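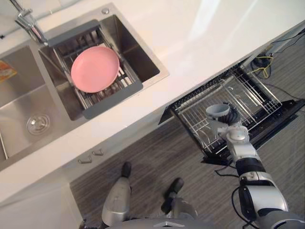 The kitchen sink and drying rack, with the dish drawer pulled out beneath the counter.

Getachew Asfaw has made a pot of tea big enough for six, although there are only the two of us, and he apologises for it twice before we sit down. He got used to catering for crowds. For 7 seasons he ran the line for Gruldale, first as a wide-eyed winger who had never been tackled in his life, and later as the receiver that every defence in the league put two men on.

"I came to it so late, you see," he says. "I was a runner, a middle-distance runner, and not a bad one. Then a friend at college said they were short of people who could go fast in a straight line, and would I come along and stand on the left. I stood on the left. Somebody threw me a ball and I dropped it, and then I dropped the next one, and I thought, well, I'm going to have to stay until I catch one of these."

He stayed a good deal longer than that. Last December he was voted player of the year by the captains of the other clubs, an award that has usually gone to quarterbacks, and he is still a bit bashful about the trophy, which lives at his mother's house in Utport on top of the piano.

"She dusts it more than I ever would. And people come round, her friends from church, and she makes them hold it. It's heavy! One lady nearly went over."

The season itself began badly. Gruldale lost their opening match at Friesen by 2 points, on a wet pitch, with Asfaw fumbling on the last drive. He talks about it quite happily now, pouring more tea as he goes, but he remembers the coach journey home very clearly.

"Not a word. Three hours. I had my hood up and I pretended to be asleep, and I could hear that the lads behind me were pretending too. Then we stopped for chips and it was all right again. You can't really sulk with a bag of chips in your hand, can you?"

After that he stayed behind every evening to take extra catches, about 200 of them, most thrown by a machine and the last few by whichever quarterback could be talked into it. He took them over the wrong shoulder, with the sun in his eyes, and with a teammate hitting him in the ribs with a tackle pad. By the time Flamex came to visit in the spring he was catching nearly everything, and he scored from 50 yards on the very first play.

"I knew from the walk-up that their safety was leaning the wrong way. You get a feeling in your stomach. I didn't look at our quarterback at all, I was frightened I'd give it away with my face. I've got a terrible face for secrets."

I ask whether he will play on. He looks into his cup for a while, and tells me a long and lovely story about his old running coach, and then comes back round to the question by himself.

"My knees say one thing in the morning and another thing by the afternoon," he says. "I'd like one more year. I'd like to beat Friesen at their place, in the dry. And there's a young lad on the other side now, very quick, hands like dinner plates, and I want to be there to show him how to stand. He stands all wrong, bless him."

Pre-season training starts at seven in the morning, and he has already offered to bring the tea.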